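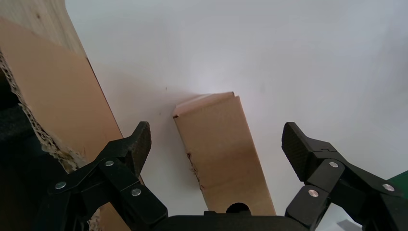 According to Gwilym Wynne, cardboard should leave the house the same day it enters, and anyone who says they are keeping a piece because it might come in handy is keeping it for good. Ifor Cadwaladr has heard this speech up to 30 times and remains unmoved. His spare room in November holds the outer shell of a Kavum bookcase, two Fledum lamp cartons and a great many offcuts, sorted by a system he declines to explain.

I went over to defend him and came home less sure. Corrugated board is wonderful stuff – light, stiff and free with every purchase – but it has a grain, and it punishes people who ignore it. Cut with a sharp blade and a steel ruler and you get an edge to be proud of. Tear it, as most of us do while standing on the box, and the face peels away and leaves you staring at the wavy bit in the middle.

The long strips are the real temptation. Ifor uses his to stir paint, shim the wobbly leg of the MacLeod desk and scrape leaves out of the gutter. Run the flutes lengthwise and a strip will stand up fairly well. Run them crosswise and it folds at the first sign of responsibility.

Gwilym offered to take the lot to the recycling depot. Ifor said he'd need the boxes to carry it in.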